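My mortgage fix ends in August. Fix again now or wait for rates to drop?

Posted by ullero_lodger, Tue 15 June
Borrowing and mortgages

Hello all, long-time reader, first proper post. My two-year fix with Drestadell runs out in August and I'm going round in circles. They've offered me another fix, and on their sums it'd put my payment up by £133 a month. Or I can go on their tracker, which starts off a bit cheaper but moves whenever the central bank does.

My brother-in-law says only a fool would fix now, as inflation is coming down and rates have to follow. My mum says the exact opposite (she remembers paying silly money in her twenties and has never got over it). I've got nearly £2,000 put by and I'd rather not see it all eaten up by the mortgage. There's no early repayment charge on the tracker, but there is on the fix.

What would you do? And does it matter what they're doing with rates in America? It's all over the news and I can't work out if it's anything to do with me and my terrace.
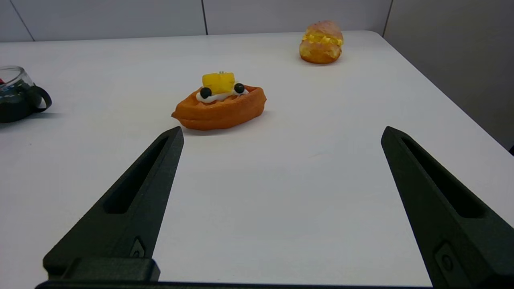 Replies (sorted by most thanked)

cestinach_sue

I was in your shoes last year and I fixed, so take this with that in mind! I couldn't sleep on a tracker. Every time there was a rate announcement I'd have been sat there refreshing my phone.

The bit your brother-in-law is missing is that fixed rates don't wait for the central bank. Lenders price them on where the markets think rates are heading, so if everybody expects cuts, some of that is already in the deal you've been offered. You could hang on for months, see a cut on the telly and find the fixes have hardly budged. They can even go up if the cut was smaller than people hoped.

America does matter a bit, yes. When rates are high over there money tends to head that way, other currencies slip, and then things we buy in from abroad (fuel especially) can cost more. That makes it harder for anyone else to cut in a hurry. But I wouldn't pick a mortgage on the strength of it, there are too many steps between them and your front door.

What I'd do is ask Drestadell if you can book the fix now and swap if something cheaper turns up before it starts. Mine let me, and I swapped once and got £129 off the fee, which paid for a weekly shop and a bit over. Get it in writing what the last date for swapping is. And whatever you do, don't just let it roll on to their standard rate, mine was eye-watering.

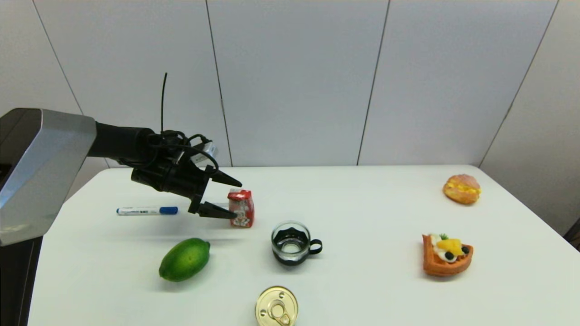

Lime and a carton of juice on the table

Also, your savings. Keep them where you can get at them. I know it's tempting to knock a lump off the mortgage, but if the boiler goes you'll be putting it on a card at a far worse rate than any of this.

tin_of_coppers

Tracker. Been on one for years, never bothered me. Rates go up, rates go down.

ciobanu_road_reader

I'd turn it round a bit. Forget guessing, because the people paid to guess get it wrong all the time. Work out what your payment would be on the tracker if rates went up by a full point and stayed there. Could you manage that without touching the savings? If so, the tracker is at least an option and you've got the freedom to leave when you like. If that number makes you feel ill then I think you've got your answer, even if you end up paying a bit more than you had to.

Do check the fees as well. On a smaller mortgage a deal with a low rate and a big fee can cost you more than a dearer one with no fee at all, and they don't exactly shout about it. I add up everything I'd pay over the whole deal, fee included, and compare those totals.

It might be worth an hour with a broker too. Mine didn't charge me (they get paid by the lender) but some do, so ask before you sit down.

ullero_lodger

Thank you both, and tin_of_coppers too I suppose! I did the full point sum last night and didn't like it one bit. Ringing Drestadell in my lunch hour to ask about booking the fix and swapping later.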